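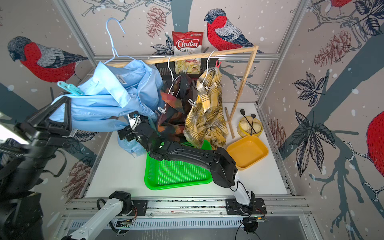
Maeve Cullinane has been hanging up shirts for 25 years, first at home and then at Tromer, the secondhand shop she runs with her sister, and she still gets excited about a good clothespin. "People buy fancy hangers and then everything slides off them!" she says, laughing. "A plain hanger and a pin at the shoulder, and your flannel stays put all day."

Her rack is a simple wooden one (she loves wood, it's kinder to sleeves), and she mixes everything on it, plaid next to plain next to whatever came in that morning. Wire or plastic hangers, she doesn't mind which. What she does mind is tugging. "Undo the top button, take the pin off, then lift. If you yank a shirt sideways you stretch the collar, and I've ruined enough collars to know."

The patchwork pieces are her real passion. She had 19 of them in June, all reds and rusts and deep greens, and sold every one. "You want a big clip for those, something with a bit of bite, and you put it on the seam where the cloth is strongest."
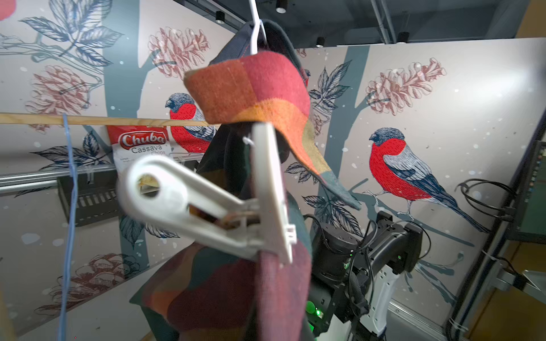
Bernadette Gallagher wonders whether a strong clip might leave a mark on older weaving, and says she folds a scrap of cotton under the jaws. Maeve likes that idea a lot. "Oh, I'm stealing that," she says, and goes off to look for cotton.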